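Small Cloth, Big Fuss

Drelby in June. Market opens at 9, Efua Tsikata already yelling prices. Indigo, mostly. 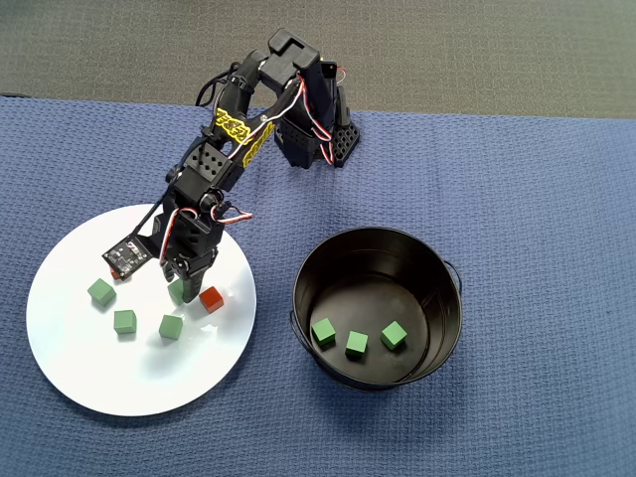
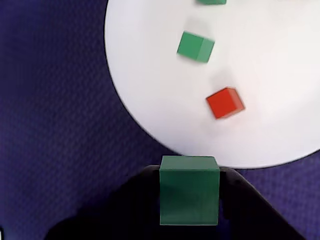 Tsikata sells 50 yards on a good morning, more before weddings. Buyers pinch first, ask later. Texture is what they pay for, she says, and a blue with small dimples in the weave, like the one under those cubes, hides a crease better then any flat cotton. Her rival Aba Quartey disagrees. Loudly. Quartey drives 107 miles to Fesow for plain stuff, sells out by noon, dosen't haggle.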